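Drendley Oval Proofing Basket, Large

Item no. 845
For doughs up to 46 ounces
Sold singly, with linen liner

The Drendley oval is the long-loaf basket in the Skavdale range. It is made for sourdough and other slow doughs that need support on the second rise, and it suits mixes with a good share of whole wheat or rye. The basket can be used bare for a ringed crust or with the liner for a smooth one.

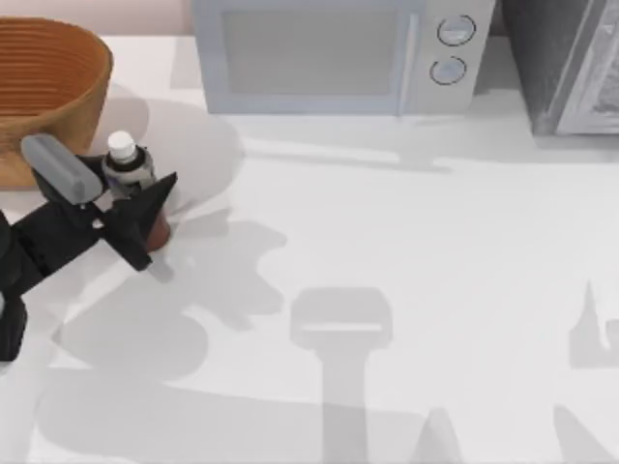
Dough can go in as soon as it has been shaped. Dust the basket with rice flour, or a half-and-half mix of rice and white flour, and work it well in with your fingertips. Wheat flour on its own tends to soak up moisture and stick. The ridges on the inside wall are what leave the rings on the loaf, so keep the flour light enough that they don't fill in. Place the dough seam side up, cover it with a cloth and leave it at room temperature until it springs back slowly when pressed. For an overnight rise, put the covered basket in a large plastic bag and set it in the refrigerator.

Before first use

Rinse quickly in cool water, shake, and let it dry for a full day. Mist the inside lightly, dust with flour, and let it dry again. A new basket may need two or three bakes before dough releases cleanly.

Care

Tap out loose flour after each use and brush along the coils with a stiff dry brush. Do not soak and do not put in the dishwasher. Leave the basket out until it is fully dry before putting it away. If you see spots of mold, brush them off and dry the empty basket in an oven at about 151 degrees Fahrenheit for an hour, with the door slightly open. Never bake bread in the basket.

The liner can be washed by hand without soap. Hang to dry.
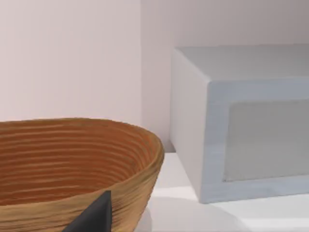

Maëlle Girard
Product Manager, Baking

Choosing between the oval and the round comes down to how you bake. The oval fits a long covered baker or a stone, and gives even slices for sandwiches. If you use a round Dutch oven, order the Plusto round instead. Cane is a natural material and the color varies from one basket to the next. It also darkens with use.

Small loose fibers can be trimmed with scissors. A coil that has come away from its neighbor is a fault, and we will replace the basket within 83 days of delivery. Send a photo and your order number to customer service.

Replacement liners are sold separately. The Drendley liner does not fit the earlier Yan oval, which was narrower at the ends.

Page updated May 1, 2021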